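Moving apartments at the end of August, so this is now an account about cardboard.

1/ I have been saving boxes for years on the theory that a good box is hard to find. I have since found all of them. They were in the hall closet, inside each other.

2/ The rule for this week is that every box goes up on the desk and gets a decision. Keep, flatten, or "ask Perla," a category I invented so I could stop deciding.

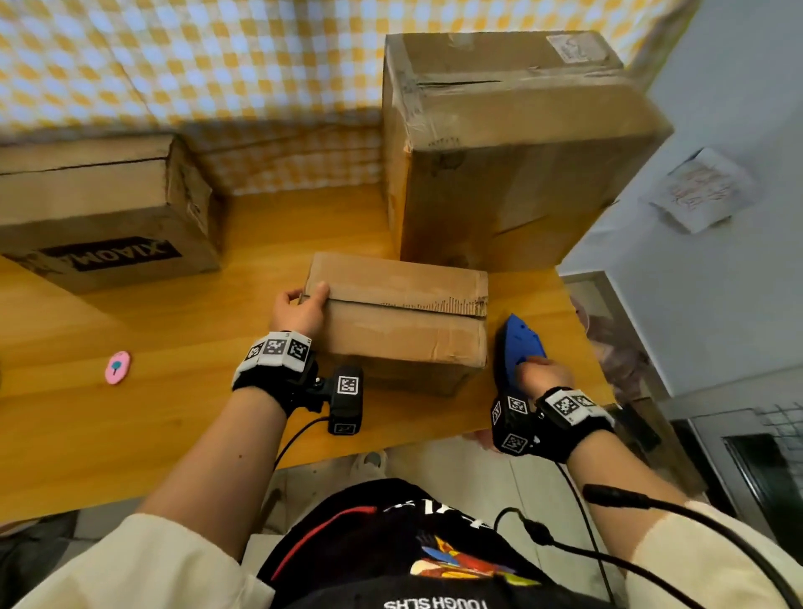

Photo: Perla Tapia

3/ The big one with all the tape has been through at least two moves. I taped it, then taped the tape. It's going to Soltthorpe full of sweaters whether it likes it or not.

4/ The XIAOMI one is upside down and I'm leaving it that way. Scuffed corners, still a decent box. Perla says I say this about every box.

5/ Small flat one: torn tape, ragged paper edge, exactly the right size for nothing I own. I have tried it with picture frames, placemats and a waffle iron. Keeping it.

6/ Someone asked about the yellow checkered cloth. It was a tablecloth for a table I sold. It also needs a box.

7/ The movers (Lozano, very patient on the phone) quoted me $294 and asked how many boxes. I said 39. There was a pause. I said some of them were empty. There was a longer pause.

8/ Update: flattened 6 of them. Went back at 11 p.m. and un-flattened one.

9/ If anybody near me needs boxes, I have boxes. I will want to know what you're putting in them.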